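Ulard Dira

The Ulard Dira is a two-armed robotic handling system sold in Australia and New Zealand by Parkley, a supplier of warehouse and light assembly equipment. It is intended for sorting, shelving and presenting parts in workplaces where conventional fixed automation is considered uneconomical. The system is offered for outright purchase or under a service agreement that covers installation, operator training and scheduled maintenance.

Development

Work on the Dira was led by the engineer Radoslava Štefanec, who had previously designed wrist joints for the component maker Stüber. An early version used identical grippers on both arms. Following customer trials, Ulard revised the design so that each arm could be fitted with a different end effector, and the current model was released in September of the following year.

Design and operation

The arms are mounted on a rounded body and are driven by sealed joint units supplied by Stüber. A multi-fingered hand may be fitted to either arm for objects of irregular shape, such as moulded trays and footwear components. Tasks are taught by demonstration – an operator guides the arms through each movement – and a standard licence allows 48 tasks to be stored.

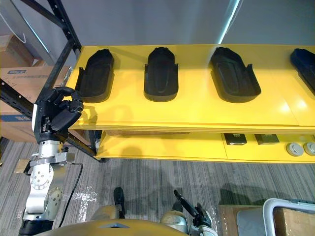
Taught tasks may be copied between units at the same site, although recalibration is required wherever shelf heights differ. The manufacturer recommends matt shelf surfaces where practicable, as glare can reduce the reliability of object detection.

Reception

In a review for a trade newsletter, Rutilio Carrillo assessed the Dira over 17 working days and recorded 487 handling cycles. He praised the clarity of the training program and the ease with which end effectors were exchanged, but criticised the external cabling and the price of replacement fingers. Parkley has since added a spare finger set to its service agreement. The company reported 124 units under agreement as at Fri 29 January.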